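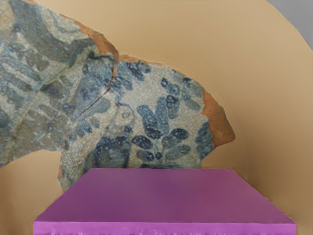 October 22, 2023

Reran the sherd alignment set in simulation with the new contact term. 100 trials, same seeds as the March baseline. Notes while I still remember which run was which.

Setup first. The scanned glazed sherds are loaded as rigid bodies with the Trivinex meshes, textures on, on the tan surface. Kiltano does the planning. The start pose for the second sherd is drawn at random within a small offset and a few degrees of yaw. The first sherd is fixed. An episode ends when the gap along the break is below threshold over its full length, or when the time limit is reached. I did not change either condition.

The March version scored a join from the mesh distance alone. That let the planner accept poses where the upper rim matched and the rest of the break was slightly open, a hinge-shaped gap that grows toward the lower end. The new term adds the contact force along the break, sampled at 40 points, and penalizes an uneven distribution. If all the load sits at one end, the pose is rejected and the planner backs off and tries again with a small rotation.

Result: 59 joins closed at the first attempt. The rest needed at least one retry or timed out. I have not split those two groups yet because the log writes the same code for both. That is my own fault from the spring and I should fix it before anything else.

The pairs with a break that changes direction are still the hard ones. On the blue and grey-green piece the crack drops almost straight down from a notch in the upper rim, then bends and runs off diagonally to the left. Pushing along one axis closes the first part and loads the second part sideways. The planner sees a rise in force and reads it as a finished join. With the new term it does notice that the load is uneven, but the correction it picks is a pure yaw, and the bend wants a short slide along the diagonal first, then the yaw. Tried that order by hand in the viewer on 3 start poses. All of them closed.

The missing material near the notch is a second problem. Bare orange clay shows on both sides there, and the two edges do not meet at the very top. Any sample point that falls in that spot returns zero force, and the evenness score drops for a join that is otherwise fine. For now I mask the first few samples by hand. Luana Toledo thinks the mask should come from the texture: glaze color against bare clay is easy to separate, and the chipped margin could be excluded automatically. I agree in principle. My worry is the brown marks on the exposed clay along the rim, which are dark enough that a simple color cut will confuse them with the painted bands. She will try it on the Erkness scans, where the clay is paler and the contrast is worse. If it works there it will work here.

Crackle lines are not a problem for contact, they exist only in the texture. They are a problem for the image-based pose estimate. The feature matcher likes the fine network in the off-white ground and finds far too many small matches that all look alike. The painted petals are much better anchors. Raised the minimum feature size and the estimate settled down. I did not touch the matcher weights, so the contact numbers above are from the old matcher settings and should not be compared with anything I run tomorrow.

Friction between clay faces is still a guess. I used one value for the whole break. Bastos has a tilt-table measurement for unglazed ware and promised to send it, and until then the retry behavior is only good for comparing planners with each other — it says nothing reliable about real sherds.

To do:
Split the failure code into retry and timeout.
Slide-then-yaw as a proper primitive, with the slide direction taken from the fitted break line.
Rerun with the new matcher settings, same seeds.
Ask Bastos about the friction value again.

Left the slide-then-yaw branch compiling and went home. The old logs are backed up on the second drive, under the March folder.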